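I finally made it to the open day at Herkmont, after missing it two years in a row (once for a wedding, once because I wrote it down for December, don't ask). It was 24th May this year, and if you've never been, picture a former carpet warehouse with terrible coffee and really, really nice people.

I took the 505 bus, which drops you at the wrong end of the business park, so I walked past a tile showroom and a place that sells hot tubs before I spotted the banner. Sign-in took forever. They hand you a sticker with a visitor number on it and mine was 2993, which can't be how many people came that day! I asked the guy at the desk and he said they just keep going from the year before.

The downstairs hall was mostly stuff on wheels. Carts that follow you, carts that don't follow you, a floor scrubber that kids kept jumping in front of to make it stop. Fun for a bit, but loud. I had a nice chat with Isamu Hamada from Keltholm, who builds sorting lines for packing houses, and he told me the part everyone in his line of work complains about is peppers. I would never have guessed peppers. They're hollow and they're all shaped differently, so a squeeze that's fine on one leaves a dent in the next.

Then upstairs, which is what I came for. The group up there is called Mistavby and they do hands. They had a two-armed setup and were running short demos all afternoon, 20 minutes each with questions at the end, and I stayed for two of them (and would have stayed for a third if I'd eaten lunch). Chidubem Okeke did the talking and Haruto Furukawa looked after the laptop, and they had that way of finishing each other's sentences that people get when they've shared an office too long.

What I liked is that they didn't dress it up. Chidubem told us right at the start that some of the tries would go wrong and that we should feel free to groan. And people did groan! In the first session there was a lot of waiting while Haruto changed something and changed it back. A little girl behind me asked if the robot was sleeping.

He also talked about how much of the job is just getting the fingers into the right place before you close them. I'd always figured the squeezing was the clever part. According to him you can have a lovely gentle grip and still mess up if you come in at a bad angle, because one finger touches early and shoves the thing away from you. With something round in a bowl it's worse, since it wants to roll and there's a rim in the way too.

The fruit session was my favorite by a mile, and I found myself leaning forward like I was watching a penalty kick.

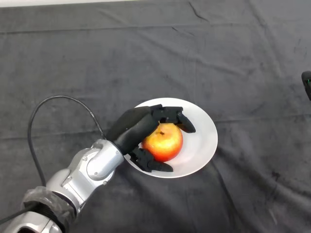
Can a robot hand pick up soft fruit without bruising it? It depends mostly on how well the grip force is controlled and how ripe the fruit is, and very soft things like raspberries are still much harder than firm ones.

Masaru Kaneko, who I'd met in the coffee line, wanted to know if they'd ever try eggs. Chidubem laughed and said ask him next year. I also picked up a leaflet for their beginner evening, which costs 20 dollars and includes a go at the controls, so guess who's already signed up. Daniyal, if you're reading this, I put your name down too and you owe me for the ticket.

I got back to the bus stop with a tote bag full of pens and a blister on my heel. Next time I'm wearing sneakers and bringing a sandwich.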